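Workshop notes: pegboard picking

The pegboard cell in the back bay has been running since January, and the second version of the gripper is now on the arm. Torben Grube redrew the fingers with a flat black contact face and a beveled edge. The bevel lets a fingertip slide past a neighboring handle without catching it. Wrist wiring is unchanged, and the controller is still the Stuveo board from the first build.

Lutz Strobel logged 463 pick attempts with the new fingers, all at reduced speed. Most of the failures he recorded were at the hook and very few at the grasp. A tool has to be lifted clear of the wire arm before it is pulled away from the board. If the lift is short by even a few millimeters, the handle drags on the wire and the tool rotates in the fingers.

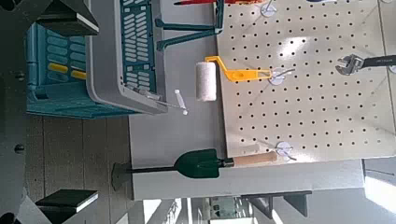 The lift is therefore set per tool. The paint roller has a narrow slot in its handle and needs a slow vertical move, then a straight pull of 5 cm before any turn. The shovel is heavier at the blade and should be gripped close to the ferrule. The wrench is still done by hand; its long handle puts too much torque on the wrist at full reach.

Direct sun on the white panel remains a problem for the wrist camera. Bright bands wash out the holes, and the hook finder loses its reference. Britta Fuchs has switched exposure to a fixed value, and she now takes 4 readings per hook and discards the outlier. Blinds are on order.

The full log has 3,495 lines and is on the shared drive in the Zindance folder, along with the finger drawings. Anyone who wants to print a set should use the file marked rev B. Questions about the lift table go to Lutz.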